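About Stulano

Independent trials of grippers, arms, cameras and controllers 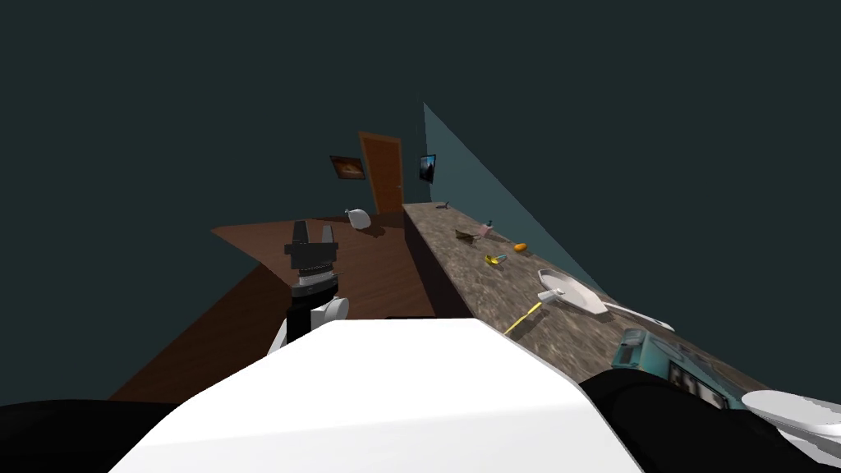 Stulano began with a disagreement over a gripper, and in many ways we have been having the same friendly disagreement ever since. Delia Rusu had spent years programming pick-and-place cells and was convinced that a plain parallel jaw would handle most of what people wanted from a robot in a kitchen or a care home; Neville Bramwell, who came to us from the controls side, thought she was dreaming. They decided to settle it properly, with the same tasks, the same arm and the same rules for both sides, and when friends in the trade heard about it they started asking if their own hardware could be put through the same thing. These days a good deal of that work starts in simulation, where we can build a room and lay out the sort of clutter a real household leaves on its benches – a spatula across a big white plate, a little pink bottle, a piece of orange fruit, a teal appliance near the end – and see what a black two-fingered gripper makes of it before anybody has to bolt one on. We still haven't settled the original argument, by the way, and Delia would like it noted that she is ahead.

What we do

We compare robot hardware for people who have to choose it, pay for it and then live with it. That might be a food packer wondering whether a soft gripper is worth the extra cost, a university lab picking between two wrist cameras, or a small manufacturer who has been told by three different sales reps that theirs is the only controller worth having. We don't sell hardware and we don't take commissions from anyone who does. Our customers pay us for our time and get a report written in everyday language, with all the numbers at the back for those who like numbers (we do, very much).

How a trial runs

Every trial starts with a conversation, and often quite a long one, about what you'd like the robot to do on an ordinary day. From there we write a task list together. Our standard household set has 20 tasks, from lifting a thin utensil off a flat surface to setting a bottle down without tipping it over, and we can swap in your own objects wherever ours don't suit. Each gripper gets 200 attempts in simulation, with the objects shuffled a little each time, and the best candidates then move on to real arms at our Loton workshop.

We like the simulated view from the robot's own head for this stage. A gripper can look marvellous in a catalogue and then turn out to hide half the bench from the camera once it's on the end of an arm, and it's much cheaper to learn that on a screen. Simulation has its limits, of course, and we're upfront about them. Friction is hard to get right, anything floppy is harder still, and a rendered plate will forgive a clumsy approach that would chip a real one. For that reason we never recommend a purchase on simulated results alone, and our reports keep the two sets of figures in separate tables.

Tănase and Skellport

Two names come up a lot in our reports, so a word about each. Tănase is our scoring sheet, named after Delia's grandmother's side of the family, and it marks each attempt out of 5 for grasp, hold, travel, placement and recovery. Recovery is the one we argue over most – a gripper that fumbles and then sorts itself out is often more use in the long run than one that's perfect until it isn't.

Skellport is the little adapter program Neville wrote so that different controllers could be given the same commands in the same order. It started life as a weekend favour and now speaks to 19 controllers, a few of which he describes in terms we can't print on this page. If yours isn't among them, please ask anyway, as he enjoys adding new ones far more than he lets on.

Who we are

We're a small team and we mean to stay that way. Delia looks after the trials and does most of the writing, Neville looks after the controllers and the cabling, and you'll usually get one or the other when you ring. Visitors are very welcome at the workshop if you let us know a few days ahead, and you're more than welcome to bring along the awkward object that's been defeating your own robot. We keep a shelf for those, and it has become the favourite part of the building for most people who come through.

Bookings for comparative trials are open now, and shorter camera-only trials can often be fitted in between the larger jobs. Send us a note through the contact page with a line or two on what you're trying to pick up.

Page last updated August 12, 2024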